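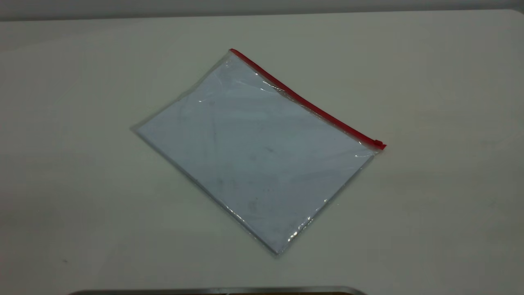
Zipper pouch, slider at the far end of the red track. The hardest item in my test set by a mile.

Soltwood soft fingertips and the Hulden parallel gripper: a long review

I've been swapping grippers on the same tabletop arm since last spring, and most of what I try ends up in a drawer. The Hulden has been bolted on for two months straight and I keep finding excuses to use it, so it's time to write it up properly. I'll also cover the Soltwood fingertips, because I wouldn't want to talk about one without the other, and the Nusiven wrist camera I used for part of the testing (shorter section, mixed feelings).

My background, so you know how much to trust me: I do pick-and-sort work for a small document archive. The jobs are flat, floppy and shiny. Folders, sleeves, pouches with paper in them. If you handle machined blocks all day, your mileage will be completely different and you should probably read Anjana Biswas's writeup of the steel-jaw version instead. She puts hers through far more abuse than I do.

First impressions

The Hulden comes in one box with the gripper body, a flange adapter, a coiled cable and a pair of hard plastic fingers. The fingers are fine. They're what you'd expect, flat and a bit slick, and I took them off on the second day. The body is the good part. It's slim enough that I can get down close to the table at a steep angle without the housing hitting first, and that one thing has changed how I plan nearly every pick.

Mounting took one evening, including the time I spent looking for a hex key. The adapter fit my flange on the first try. I'd gotten so used to printing my own adapters that I had the filament loaded already!

The controller talks to the arm over the same cable, and you get position, speed and a force limit. That's it. I was worried the force limit would be one of those settings with three useful values and a hundred decorative ones, but it's smooth all the way down. At the low end it will close on a folded sheet of tissue and leave it looking the same as before.

Why I test with a zipper pouch

Anyone who has tried to pick up a clear plastic bag lying flat on a pale table will already be nodding. There's nothing to get hold of. The film is thin, the edges sit right down on the surface, and glare moves across it whenever you touch it. The one piece that stands out is the zipper strip, and that's how most people end up cheating: find the red, go to the end of the red, grab the slider.

I do that too, and it's a perfectly good strategy. The slider is a chunkier target than anything else on the pouch. With the pouch turned on a diagonal, though, the fingers have to be rotated to match the track or you pinch across the corner and the whole thing pivots away from you. I start every session with the pouch at an angle for this reason. If a setup can only manage the tidy, squared-up version, I'd like to find out before lunch.

My three tasks are the same ones I've used for every gripper this year:

Lift the pouch from the slider end and hold it for a slow turn of the wrist.
Pinch the slider and run it along the track with the far corner held down by a weight.
Slide the pouch to the edge of the table and take it from underneath.

How the Hulden did

On the first task I ran 20 lifts with the stock fingers and 20 with the Soltwood tips. The stock fingers dropped it often enough that I stopped enjoying myself. With the Soltwoods it missed 2, and both of those were my fault for teaching the approach a hair too high. After I fixed the height I couldn't get it to drop one. I was grinning like an idiot.

The zipper task is where I fell for this thing. Pulling a slider needs a firm pinch and a relaxed path, and most cheap grippers give you the opposite. The Hulden holds its set force while the arm is moving, so when the track curves a little (and it always does, the film never lies truly flat) the fingers stay put on the tab. My old gripper used to creep open over the length of a pull and let go somewhere past the middle.

Edge picks were good, nothing special. You need a thin lower finger for those and neither set is thin enough. Piyumi Ekanayake sent me a drawing for a spatula-style finger she cuts out of spring steel, and I'll be trying that in July.

The Soltwood tips

These are sold separately, they're soft, they push on over the stock fingers, and I love them. The surface has a fine ribbing that grips film without leaving a mark. They do pick up dust. On a white table you don't notice until grip starts to go off, and then you wipe them with a damp cloth and they're as good as new.

Wear is the question everyone asks. I kept a tally this time, and at 3860 closes the left tip has a shiny patch near the end and the right one looks fresh. Neither has split. Érica Camargo got a small tear in one of hers after working with stapled packets, and if you handle staples I'd order a spare pair at the same time.

One complaint: they add a bit of width, and the manual doesn't say how much. You have to measure it yourself and enter the offset, or every pinch closes early. I'd have liked a number on the packet.

The Nusiven camera

This is the part I'm less sure about. The wrist camera is light, the mount is solid, and color is lovely. Finding a red zipper strip on an off-white surface is almost unfairly easy for it. I set a color threshold in one sitting and haven't touched it since.

Depth on clear film is another story. Over the middle of a pouch it reads either the table or the sheet inside, depending on the wrinkles, and wherever there's a bright glint it gives up and returns nothing. Every depth camera I've owned has done some version of this, so I'm not going to hang it on Nusiven. Their sample program does assume you'll have good depth everywhere, and it stops with an error when it doesn't. I ended up using the camera only for where-is-it and which-way-is-it-pointing, and set the height by touching down gently with a low force limit. That works beautifully with the Hulden - the force reading is clean enough that I can feel the table through it, so to speak.

Softer overhead light helped more than any setting. I moved my lamp up and put a diffuser over it, and the glare went from big sheets to small flecks. Cheap fix. Do that before you spend a weekend on filters.

Compared with the Ranasinghe

A few people asked about the Ranasinghe two-finger, which I had on the arm over the winter. It's stronger, opens wider, and feels like it would survive being dropped down a stairwell. For boxes I'd pick it again. For pouches it was too eager: the lowest force setting still put a crease in the paper, and the housing is wide enough that steep approaches were out. It's also 300 dollars more, and I'd put that toward fingertips and a better lamp.

Small gripes

The coiled cable is too short if your arm has any reach to it. I added an extension and haven't had trouble.

The status light is on the side facing the table. I have to crouch to see it.

Homing is loud. It's a single clack at power-on, but the first time I heard it I hit the stop button.

Would I buy it again

Yes, with the Soltwood tips in the same order. I haven't had this much fun with a piece of bench hardware in ages, and the boring stuff works too: it homes the same way each morning, holds what it's told to hold, and leaves my paper flat. If your work is thin and slippery, give it a go.

Update, 22 June 2022: Sabina Gunawardena wrote in to ask whether the tips fit the older Hulden body. I borrowed one and they do, though they're snug and you'll want to warm them in your hands first. She also suggested a strip of matte tape along the slider tab for practice pulls. Tried it this morning, and it makes teaching the first few much easier. Take it off before you do any real comparison, or your numbers will look better than they should.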